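Open day talk, Dorkel workshop, 6th July -- speaker notes

Slot is 27 minutes including questions. Leena has the clicker. Water is on the shelf behind the lectern.

**Start**

Thank people for coming in the rain. Toilets are past the stairs, on the left. Tours of the floor leave from the front desk after the talk and Oisín is taking names for those.

Say who we are. Dorkel is a small company. We write the software that tells a household robot where things are and what order to pick them up in. We don't build the arms. Those come from other people and we bolt our part on.

Say what the talk covers: how we plan a table-clearing job, how we try it in simulation, and what they're going to see at the demo station next door.

**Why tables**

Ask for a show of hands -- who has cleared a table today? Let it settle.

Clearing a table sounds like one job. For the robot it's a lot of little ones. It has to work out what's on the table, which things it can reach from where it's standing, which things it should leave alone, and where to put the rest. If a chair is pushed in, it has to reach over the back or go the other way around.

Our planner is called Brumero. It takes in the room layout and a list of objects, and gives back a set of steps. Each step is a place to stand, a thing to pick up and a place to put it down.

Don't go into the maths here. If somebody asks, Karabo is at the back and is happy to talk about it afterward.

**The dining room**

Next slide. Leave it up for the whole section.
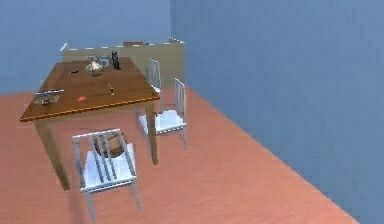
We built our first dining room in May and we've been adding to the set ever since. There are 41 rooms now. Some differ only in the colour of the walls or where the chairs are, and those small changes catch more mistakes than you'd expect.

Talk about chairs. An early version of Brumero treated a chair as a solid block, as wide as it was tall. It was safe, but it meant the robot would refuse to reach past a chair even when there was plenty of room above the seat. Bláthnaid rewrote that part over the winter. The planner now keeps the seat, the legs and the back separate. Slatted backs are still hard, as the robot can see through the gaps and sometimes thinks it can reach through them too.

Talk about edges. Anything long and thin near the edge of a table gets picked up first, before the robot brushes past it. That rule came from Muireann, who got tired of hearing forks hit the floor in our old test kitchen.

Talk about things it can't name. If the planner isn't sure what an object is, it leaves it where it is and puts it on a list for a person. People sometimes see this as the robot giving up. We'd sooner have a cup left on the table than someone's hearing aid in the dishwasher.

**What we measure**

Keep this short. Every change to the planner gets run through all the rooms overnight. In the morning we get a list of the runs that failed and somebody watches them back.

Last month's list had 12 failures on it. Most were the robot parking itself in a bad spot and then having to move again. Two were real bugs and both are fixed.

If asked about speed: slow. Slower than a person by a long way. Don't promise a number.

**The demo next door**

The station is called Zirkdale on the map they were handed at the door. Same name on the sign.

- Stay behind the yellow line, kids included.
- The red button is for staff.
- The arm stops if anyone steps over the line, and it takes a little while to get going again.
- Visitors can set the table however they like from the tub of dishes. Please don't add your own things to it.

Karabo runs the first session, Bláthnaid the second. If the arm is down, they'll show the same job on the screen.

**Questions we usually get**

*Can I buy one?* No. Dauda, our trial program, is for care homes and it's full at the moment. Leena keeps the waiting list.

*Does it have a camera, and where do the pictures go?* Yes, it does. They stay on the machine during the trial and get wiped when the job is done.

*Will it do laundry?* Not with our planner. Cloth is a different problem.

*Why start in simulation?* A room is cheap to change on a computer, and a bad reach doesn't break anything.

If it runs over, drop the laundry question and send people through to the demo. Oisín will wave from the door when the first tour is ready.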